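3.2 Recruitment and fieldwork

The canvass was run in two neighbouring districts, Ristau and Rullia, during the last four weeks of a mayoral contest. Both districts return candidates from the same two parties and both had low turnout at the previous election. Ristau is mostly rented flats. Rullia has more owner-occupied houses and an older electorate, and its polling stations are further apart.

We drew households from the public electoral roll and left out any address with a recorded request for no contact. Within each household one registered adult was chosen by the next-birthday method. The final list held 471 people, of whom 193 completed both the doorstep interview and the follow-up call. Most of the losses came before the first interview, when no one answered after three visits. Refusals at the door were more common in Rullia, and several of those who refused said they had already been visited by one of the campaigns that week.

Canvassers were hired through a local agency and trained over two evenings. None had worked for either party in the current cycle. The training covered the consent form, the order of the questions and what to do if a resident wanted to argue about the candidates. Canvassers were told to listen, to note the subject raised, and to return to the script without giving a view of their own. Each interview took up to 20 minutes, and most took less. Residents could choose to talk on the doorstep or indoors at a table.

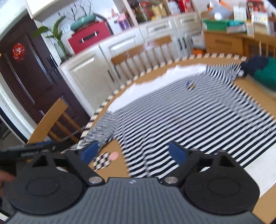 Figure 2. Hand-held gripper over a round table with a striped tablecloth.

The interview opened with questions on local services, chiefly buses, refuse collection and the state of the pavements. Questions about the candidates came later, so that people who disliked talking about parties would not end the conversation at once. The respondent was then read one of two short messages. The first set out the date of the election and the location of the nearest polling station. The second gave the same details and added a sentence asking the respondent to name the time of day at which they planned to vote. Messages were assigned by street, and canvassers did not know which message they would carry until the morning of the visit.

Assignment by street has a cost. Neighbours on the same street tend to vote alike, and our standard errors are clustered to allow for this. We preferred it to assignment by household after the pilot in April, when residents of one block compared what they had been told and two of them rang the office to ask why the wording differed.

Turnout was taken from the marked register, which was released to us on December 15, 2022. Names were matched by hand using the address and year of birth. Where a person had moved within the district after the interview, we kept the original street for the purpose of the analysis. Self-reported turnout from the follow-up call is used only in section 4.3, where it is compared with the register.

Earlier work by Kołodziej found that asking voters to make a plan had a larger effect on people living alone. Miketti, working with a rural sample, found no such difference. Our sample is too small to settle the matter, but we report the split by household size in the appendix for readers who wish to combine it with other studies.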